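Funano finger kit, second look

I wrote up the Funano parallel fingers in July, when I had only had them on the bench for a couple of evenings. The short version then was that the machining was good and the manual was poor. I have since used the set daily on a small arm, mostly for shelf and packing work, and several of my opinions have moved.

The kit is sold by Astoter as a retrofit. You get 2 fingers, a wrist bracket for a small camera, a bag of M3 screws and a calibration card. The bracket has five tilt positions. I have settled on the second one, which keeps both fingertips in view at full opening and still leaves most of the picture for whatever is being picked. The steeper positions show more of the fingers than I need.

Mounting is simple if you read the drawing and ignore the text. The text says to tighten the bracket before fitting the fingers. Do that and the left finger can't be seated without loosening the bracket again. Ebuka Oyewole had the same trouble with his set and wrote to Astoter about it. They sent him a corrected page, but the download on their site was still the old one when I last checked.
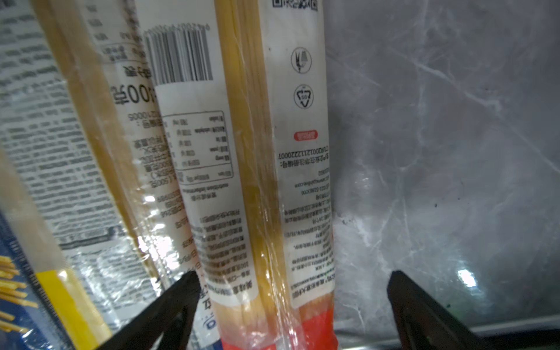
Gripping thin film is what I bought the fingers for, and it is where they differ most from the stock ones. Hard boxes tell you very little, as nearly any finger will hold a box. Film creases, slides over its contents and throws highlights back at the lens. Dried pasta in clear wrap is a good test for all of this. With four packets stood side by side, the edge detection has to sort real boundaries from the bright streaks on the plastic, and a white label running next to a clear strip makes a stronger line than the gap between neighbouring packets. The bundled software put its grasp line on the label edge too often at default settings. Turning the highlight threshold down to 8 cured most of it. Label text comes out upside down with the camera fitted this way, so anyone reading barcodes or print should set the rotation flag in the driver and leave the mount alone.

The taper on the fingers helps when packets are close together. A blunt finger needs a gap of its own width before it can go in, and the narrow tip needs far less. The penalty is a small contact patch. On long, slim packets I now grip low and keep the closing force at 5 on the kit's scale. At 9 the strands near the tip start to break, and you hear it before the force reading shows anything.

Remaining complaints:

The force scale has no units. Oriana Pereyra made a conversion table with a kitchen balance, and I use hers.

The cable exit on the bracket faces the wrist joint. Mine has rubbed through its sleeve once already.

Spare fingers are only sold in pairs.

I would still buy the kit again at the current price, provided the camera bracket stays included. Astoter list a version without it for slightly less, and I can't see who that is for. Diarmuid Ó Néill has lent me his softer pads to try on the same packets, so the next post will cover those, along with the driver settings file that people have been asking for.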